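Trornside Workshop Notes
Search this site Enter keywords Go

November
By Myung-ja Yang
3 min read

Looking after the arm on bench two: a small gallery

We have one robot arm at Trornside which scoops potting soil for the seedling trays. Everybody calls it Ryu, from the label that was on its crate. My colleague Han-gyeol Won put the cell together in spring, and since summer the care of it is my job. Several readers asked how we keep such a machine in order when it works with dirt every day, so I write down my routine on this page.

The cell is simple. There is the arm, a gripper with two black fingers, a small camera at the wrist, and a white table. The tool is a steel spork from a camping shop. We tried a plastic scoop first, but it bent in the fingers and the soil fell on the wrong side. The spork is stiff, and the tines open the soil when it is packed hard in the bag.

Every Tuesday, before the first trays, I check the grip. I move the arm slowly to the check position over the steel plate, and I look at the wrist camera picture on the monitor. The handle must sit between the inner faces of the fingers, and the neck must point straight up in the picture. If it leans to the left or to the right, I open the fingers, set the handle again and close them at low force.

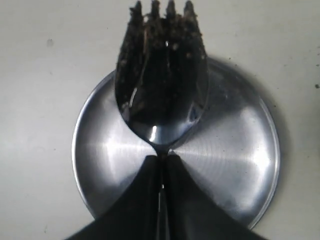 Spork in the fingers at the check position, soil still on the tines. The lower part of the bowl is clean metal, and the neck is straight.

The soil is the main enemy of this cell. Dry crumbs go into the finger joints, and after some days you can hear them. I use a soft brush first and a damp cloth second. Please do not use compressed air near the joints. I did it one time, and Han-gyeol had to take the whole gripper apart on the same afternoon.

The counter on the controller tells me when to do the bigger work. At each 500 cycles I wipe the inner faces of the fingers and look if they are shiny. At each 1000 cycles I remove both fingers, clean the rails and put a very thin layer of grease. This takes me roughly 30 minutes, including the coffee. After it I must teach the check position again, because the fingers never go back to exactly the same place.

The plate has its own rule. It is very bright under our lamps, and in the first weeks the camera program took the reflections for the edge of the tool. Han-gyeol lowered the exposure value to 89 and it became better. If you change the lamps, write the new value in the notebook which hangs by the door. The old notebook is full, and it is in the drawer with the spare fingers.

Next month I will change the cable at the wrist. The new one is ordered from Florden, and the grease comes from Stoleo as before.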